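Can a councillor just walk out so the vote can't happen? (Gotosside town council)

Asked by Keith Nuttall, April 22, 2019

Sorry if this is the wrong section, couldn't see one for councils.

Went to the Gotosside meeting last week, first one I've been to in years. On the agenda was the Clostden road closure, which most people in the room had come for. 57 of us in the public seats, I know because they made us sign in and the clerk read it out. It got to item 7 and before the chairman could put it to the vote four councillors got up, picked up their coats and left. Clerk had a quick look round and said the meeting was "no longer quorate" and that was that. Everyone sent home.

Questions really.

Is that allowed? They'd sat through the whole debate. One of them had spoken twice, against. Then when it was obvious they'd lose they went.

Does the item come back on its own or does somebody have to put it forward again? The chairman said "in due course", which could mean August for all I know.

And what about the things they'd voted on before item 7. Do those still count? There was a grant to the Thambiah hall in there and the people running it are worried they won't see the money now.

I asked one of the four outside. Got told it was "a legitimate democratic tool" and to write in if I had a concern. I have written in. No reply.

Not bothered which side you're on about the road, I'm asking about the walking out. I'd be just as cross if it was the other lot doing it.

Background in case it matters. The closure has been going on since before the last election. First it was going to be a trial, then permanent, then a trial again. Petition had 140 names on it last time I looked. Shops on the Melance side want it kept open for deliveries, the people on Clostden itself want it shut becuase of the lorries at night. Both have a point if you ask me. What I don't like is sitting there for two hours and getting no answer either way.

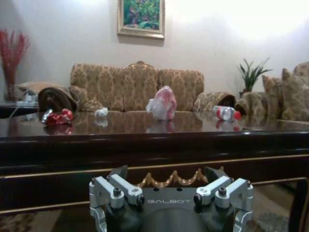
Also, is there any rule about how long they can leave it? Somebody behind me reckoned it has to be back within 30 days but she couldn't say where she'd read it. If it's true I'd like to quote it at them.

Thanks in advance. Bit long, sorry.

3 answers

Silvana Damasceno

Was clerk to a parish council for a good while, not yours. Quick answers, on my phone.

Leaving: yes, they can. There's no law that makes a councillor stay in the room. People leave for trains, for children, for a cigarette. You can't stop them at the door. Doing it on purpose to kill a vote is bad manners and voters can make of it what they like, but the meeting can't lock them in.

Quorum: that's the smallest number of councillors who must be there for the meeting to do business. For a parish or town council it's a third of the full membership and never less than three. Your own standing orders might set it higher. Worth checking, and I mean really checking. If yours is a third, then four walking out would only finish it off if attendance was already thin. So how many were there at the start? The minutes will list who was present and who sent apologies. If there were still enough left, the clerk got it wrong and the chairman should have carried on.

Earlier items: safe. Anything properly voted on while the meeting had its numbers stands. The grant to the hall was decided, so it's decided. Tell them to ring the clerk and ask when payment is due. Don't let anybody tell them it has to be voted on again.

Item 7: usually goes to the next meeting, or to one called for the purpose. Most standing orders say business not dealt with is carried over. It has to be on the published agenda for that meeting though. If the agenda goes up on the noticeboard without it, get onto the clerk the same day.

The 30 days thing. Never come across it. Might be something in your local standing orders, might be she was thinking of something else. I wouldn't quote it until you've seen it written down.

If you want it moved faster, the chairman can call an extra meeting at any time. If he won't, two councillors can sign a request, and if he still hasn't called it after seven days they can call it themselves. So find two who want the vote. Sounds like you've got more than two.

Ask for the standing orders by email, short and polite. "Please could you send me the current standing orders and the draft minutes of the last meeting." Don't put your opinion of the four in the same email, it slows everything down.

Cyril Pearce

They're all the same. We had this over the car park and it dragged on so long the bloke who wanted it moved away. You won't get anywhere writing in. Stand for election yourself, that's the only thing that frightens them.

And you were lucky to get a seat, ours is up two flights of stairs and no lift.

Reply from Keith Nuttall: Thanks Cyril. Not standing, my wife would leave me.

Reply from Cyril Pearce: Well then you'll have to put up with it.

Vanderleia Arruda

Agree with nearly all of Silvana's answer. Adding a few bits from being on the other side of the table, I did one term on a town council and didn't go back.

Get the walk-out in the minutes. They often just say "the meeting became inquorate and closed at 8.50" and no names. You can ask for it to be recorded who left and when. They don't have to agree to it, but if a councillor asks at the next meeting it's hard to refuse without looking shifty. Draft minutes get approved at the next meeting, so that's when to do it.

Public speaking time. Most councils have a slot near the start, a few minutes each. Put your name down with the clerk beforehand. Ask one question: will the members present tonight stay for the vote on Clostden. Then sit down. Don't make a speech. I've seen people with a perfectly good point lose the room in the second minute.

Ask for the item to be moved up the agenda. The council can vote to change the order of business on the night. If it's first or second nobody has had time to count heads, and anyone leaving at that point looks daft. Your friendly councillors can propose it, doesn't need to be the chairman.

Complaints. You could complain to the monitoring officer at the district about conduct. I wouldn't hold my breath. Walking out isn't usually a breach of the code, and if it's thrown out they'll wave that about as if they'd been cleared. Different matter if one of the four has an interest in the road, property on it or a business that depends on it, and didn't declare it. In that case they should've been out of the room before the debate, never mind after it. The register of interests is public, should be on the website. Have a look before you say anything to anyone.

One more thing, closing a road to traffic is normally the county's decision as highway authority. The town council can ask for it or object to it but I doubt it can do it. So what exactly was item 7? If it was "council to send a response to the county" then there may be a closing date for that response, and running the clock down might have been the whole idea. Find out the date. That matters more than anything else here, and you can send in your own response as a resident whatever the council does or doesnt do.

Reply from Keith Nuttall: You're right, I've just dug the agenda out of the recycling. It says "to agree the council's response to the consultation". No date on it. Rang the county, on hold for ages, they're going to email me. Will put it on here when I have it.

Reply from Kobe Kuipers: Following this. Same road, other end. Keith, the count at the start was lower than it looked from the back, two of the people at the table were staff. I was sat at the side. Didn't get names.

Reply from Silvana Damasceno: That would explain the numbers then. Still get the standing orders.

Reply from Keith Nuttall: Emailed the clerk this morning, kept it short like you said. Hall people have rung up as well and been told the grant is going through. So that's one thing.

Contact us | Terms of use | © Community answers, all posts belong to their authors | Back to top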